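Ullurby 토요 직거래장터 먹거리 부스 점검표 (의견 포함)

점검일: 7/5/22
점검 시간: 개장 전 준비 시간부터 오전 판매까지
대상: 꿀, 빵, 와인, 허브 및 즉석 조리 부스 전체
표기: 적합 / 보완 / 부적합

1. 부스 설치와 통로

천막 고정: 적합
모든 기둥에 추가 달려 있음. Flaka 제과 부스는 뒤쪽 기둥의 끈이 느슨해서 현장에서 다시 묶었음.

통로 폭: 보완
분수대 쪽 모퉁이에서 빈 상자가 통로로 나와 있음. 유모차가 지나가기 어려움. 상자는 판매대 아래나 차량에 둘 것.

전선 정리: 보완
커피 부스의 연장선이 손님 동선을 가로지름. 고무 덮개를 씌우거나 천막 뒤로 돌릴 것. 비 예보가 있는 날은 콘센트를 바닥에 두지 않음.

2. 냉장과 보관 온도

치즈, 유제품: 적합
진열 냉장고 온도계 7도 이하. 기록지도 빠짐없이 적혀 있음.

크림이 든 빵: 부적합
Flaka 제과의 크림 코르네토가 상온 진열대에 나와 있었음. 견본 한 개만 내놓고 나머지는 냉장 상자에서 꺼내 주도록 안내함. 오전 중에 시정됨.

생면: 보완
아이스박스에 온도계가 없음. 다음 장날까지 비치할 것. 얼음이 녹은 물이 포장지에 닿지 않도록 받침망도 필요함.
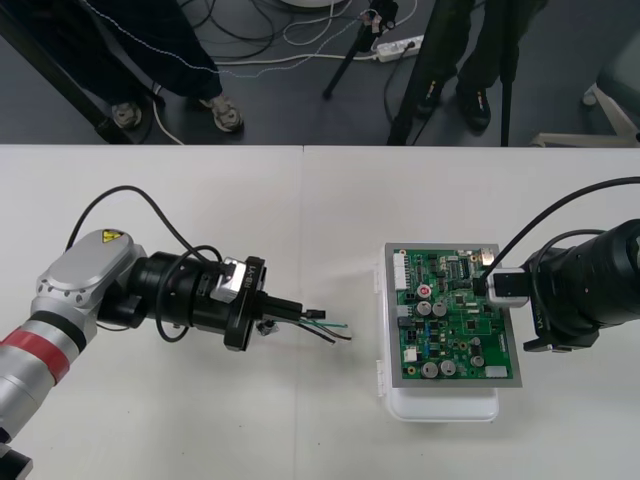 3. 위생과 시식

손 씻는 곳: 적합
물통, 비누, 종이 수건 모두 있음. Aigner 양봉장 옆 물통은 마개가 뻑뻑하여 어르신 판매자가 불편해함. 교체 권장.

시식용 도구: 보완
꿀 시식에 쓰는 나무 막대가 새것과 쓴 것이 같은 통에 들어 있었음. 통을 따로 두고 쓴 막대 통에는 글씨를 크게 붙일 것.

장갑과 집게: 적합
빵 부스는 집게를 사용함. 돈을 받은 손으로 빵을 만지는 경우는 보이지 않았음.

4. 표시 사항

원산지와 생산자: 적합
허브 화분까지 농장 이름이 적혀 있음.

알레르기 표시: 보완
견과류가 든 과자 두 종에 표시가 없음. 손글씨도 괜찮으나 가격표와 같은 면에 적을 것.

중량: 적합
꿀은 300g과 400g 병 모두 표시 중량과 맞음. 저울 검정 스티커도 유효함.

와인 시음: 적합
Peditz 와이너리는 신분증 확인 안내문을 잔 옆에 세워 둠. 시음잔은 일회용 종이컵을 사용함.

5. 화기

가스통 고정: 적합
호스 연결부 비눗물 시험에서 이상 없음.

소화기: 부적합
구운 채소 부스의 소화기 압력 바늘이 녹색 범위 밖에 있음. 관리실 예비품으로 바꾼 뒤 조리를 시작하게 함. 원래 소화기는 충전 후 돌려주기로 함.

튀김 냄비: 보완
뚜껑이 차 안에 있었음. 조리 중에는 손이 닿는 곳에 둘 것.

6. 기타 의견

이번에 나온 판매자는 32곳이고 대부분 개장 전에 준비를 마쳤음. 늦게 들어오는 차량이 북문에 몰리는 문제는 그대로임. 하차 시간을 나누어 배정하는 방안을 7월 안에 공지할 예정.

손님 쪽 의견으로는 앉을 자리가 모자란다는 말이 많았음. 커피와 빵을 사서 분수대 턱에 앉아 먹는 사람이 많고, 그 주변 쓰레기통이 일찍 넘침. 쓰레기통 추가와 오전 중간 수거를 요청함.

그늘이 없는 남쪽 줄은 한낮에 초콜릿과 치즈를 팔기 어려움. 해당 판매자와 허브 판매자의 자리를 바꾸는 것에 양쪽 다 동의함. 다음 배치도에 반영.

부적합 항목은 다음 장날 개장 전에 먼저 확인하며, 보완 항목은 판매자가 조치한 뒤 운영 사무실에 알릴 것.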